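The gripper that would not let go

When the sorting cell at Starnico's test workshop in Billier stopped releasing its parts, the first person called was the technician who had wired it. She has worked on small robot arms for most of her career and asked to be described only by her job. We met at the bench on 3rd August, with the arm switched on behind her.

The cell does a simple job. An arm picks toy building bricks off a table and drops them into plastic bins by color. Starnico uses it to try out gripper software before any of that software goes to a paying customer. The bricks are cheap, they come in awkward shapes and they land differently each time, and the technician says that makes them harder than most of the parts her customers handle.

The trouble started in February, after an update to the controller, a unit called the Waaka. For the first two shifts the arm ran normally. Then it began to close on a brick, carry it to the bin, and stay closed.

"The log said the fingers were open," she said. "You could stand there and see they weren't. The arm believed it had dropped the brick, so it went back to the table for the next one with the first one still in its hand."

What followed was a small collision. The held brick was pushed down onto the pile, the arm registered a force it didn't expect, and it should have stopped at once. It took 585 milliseconds. The limit the workshop sets for itself is much shorter than that. One finger was bent and a bin split along a corner. No one was hurt, though a colleague had been reaching in to straighten the other bin less than a minute earlier.

"That is the part I wrote down first," she said. "The bent finger I can replace. The hand in the cell is what I think about."

She pulled the logs for the whole run. There were 1,106 picks on record, and in 22 of them the finger position reported by the controller did not match the motor current. Most of those had corrected themselves before the arm moved on, so they never showed up as a fault. The cell had been giving a warning for days — it was sitting in a file that was only opened when something broke.

The cause came in two pieces. The update had changed how often the controller read the finger sensor, and under load it sometimes reused an old reading. Separately, the cable to the left finger had worn where it passed the wrist joint, and its signal dropped out when the wrist was turned far to one side. Either one alone would probably have been caught. Together they gave the controller a stale number and no reason to doubt it.

"People want it to be the software or the cable," she said. "I had that argument for a week. I fixed both and stopped arguing."

The slow stop was a third matter. The force check ran in the same loop as the sensor reading, so when one was late the other was late too. It now runs by itself, on a separate board made by Katar, and it cuts power to the arm directly. She tested it by driving the gripper into a block of foam again and again over several days, with the access door locked.

The rules around the cell changed as well. Reaching in while the arm is powered used to be discouraged. Now the door has a switch, and opening it stops everything. Some of the staff complained that this slowed them down.

"It does slow them down," she said. "I timed it. It's a few seconds a go, and I'm fine with that."
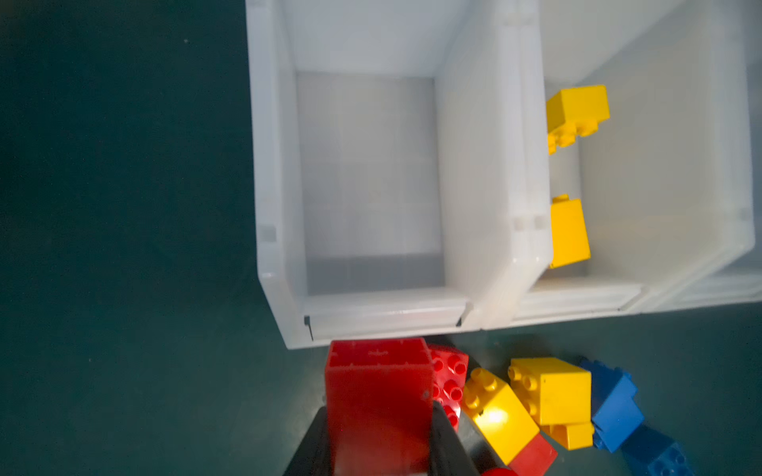 Does the arm still check the sensor alone before it decides a brick has been released?

It compares the sensor with the motor current, and if the two disagree it holds still and calls for a person.

The repaired cell was put through almost 808 picks before she signed it back into use. It called for help a handful of times. On one occasion the new cable had been clipped too tightly, and she moved the clip.

She still reads the log at the end of each shift, including the entries that cleared themselves. The old cable is in a drawer under the bench with a label tied to it, and new staff are asked to bend it and feel where the wire has gone.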